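Robot Helpers: The Kenden Hand Gripper
Wed 17 June
For readers 9 and up

Your hand has a lot of parts. There are bones, muscles and skin, and they all work together when you pick up a cup. The Kenden is a kit that does one small piece of that job. It is a gripper you hold and squeeze, and it comes from a company called Mridha. Schools can borrow one from the Cekstead science library starting in August.

The Kenden has two fingers. Each finger has a dark pad on the inside, facing the other one. When you squeeze the handle, the fingers move toward each other. When you let go, they open.

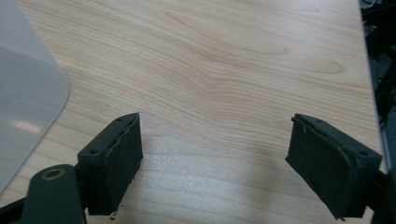 Pimthorpe wrote in to ask why it doesn't have five fingers like a person. Two is enough for a lot of jobs, and more fingers would mean more parts to break and more to learn.

How the fingers move

Each finger is joined to arms called linkages. A linkage is a set of bars that push and pull each other. Look for the gold-colored rings. They are bushings, and a bushing is a smooth sleeve that lets a part turn without rubbing too much. Door hinges and bike pedals need something like it too.

Reaching into a bin is harder than reaching across a table - the walls get in the way, so you have to think about where your arm goes as well as where the fingers go. 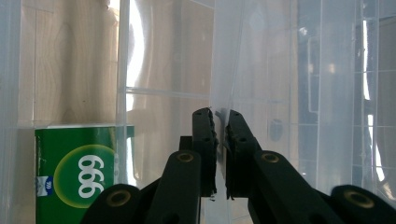 What it can hold

Thin, stiff things are a good test. The side of a plastic container is slippery, and it is narrow, so the fingers have to line up on both sides of it. If one is too high or too low, the wall can twist.

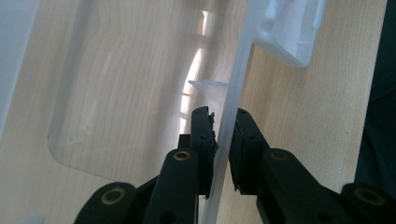
Pads help because they add grip. Grip comes from friction, the force that slows things down when they rub together. The pads do wear out, and ragged edges are a sign of that. The kit has 2 spare pads and a sheet showing how to change them. Ask an adult to help with the screws.

The full kit costs $31 to borrow for a term. We thought the handle was a bit big for small hands, but it was easy to learn.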